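Filed under: Course Materials > Occupational Health > Unit 6

Unit 6: Noise at Work and the Protection of Hearing
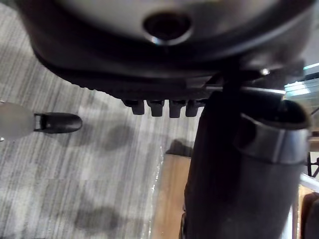

Rosângela Rangel objects that the term "safe level" should not appear in this unit at all, and that students would be better served by the phrase "level at which action is required." The point is accepted for the purposes of the course. Written work should use the second phrase.

6.1 Sound and its measurement

Sound pressure level is expressed in decibels (dB). The scale is logarithmic, and levels from separate sources cannot be added as ordinary numbers. Two identical machines running side by side produce a level 3 dB higher than one machine alone. Students frequently lose marks by doubling the figure.

Most workplace measurements use the A-weighting, written dB(A), which reduces the influence of low frequencies in line with the response of the human ear. The C-weighting is used for peak levels, such as those produced by hammering or by the release of compressed air.

6.2 Exposure

Risk depends on both level and duration. Under a 3 dB exchange rate, each increase of 3 dB halves the permitted time of exposure. Some national rules apply a 5 dB exchange rate instead. State which rate has been used before presenting any calculation.

A worker who spends 30 minutes beside a loud press and the remainder of the shift in a quiet office may still receive most of the daily dose during that half hour. For this reason, a single reading taken at a convenient moment is not an acceptable basis for an assessment.

6.3 Effects on hearing

Temporary threshold shift is a dulling of hearing that follows exposure and recovers with rest. Permanent threshold shift does not recover. It results from damage to the hair cells of the inner ear and usually appears first as a notch in the audiogram near 4 kHz. Early loss is seldom noticed by the worker, although family members may report that the television has become louder. Tinnitus may occur with or without measurable loss.

6.4 Control measures

Controls are to be considered in the usual order – removal of the source, substitution, engineering controls, changes to the work, and personal protection. Enclosures, damping of panels and regular replacement of worn bearings are common engineering controls. Job rotation reduces the dose received by one person but may bring more people into the exposed group.

Earplugs and earmuffs are effective only when fitted correctly and worn throughout the exposure. Removing them for even a short part of the shift sharply reduces the protection obtained. Protection that is too strong is also a fault, as warning signals may go unheard.

6.5 Case for discussion: the Karaki bottling hall

The Karaki hall has two filling lines, known as Erkham and Flostach. Complaints were received from staff on the Flostach line after a change of conveyor. Read the survey summary in the course folder (item 1346) and prepare notes on the following points.

– Whether the survey positions represent where staff stand during normal work.
– Which controls could be applied to the conveyor itself.
– What should be said to staff on the Erkham line, who were not included in the survey.

Allow 60 minutes for preparation. Notes are to be brought to the seminar in written form and should not exceed 2 pages.

Reading for Unit 7 (Vibration) will be placed in the folder in May.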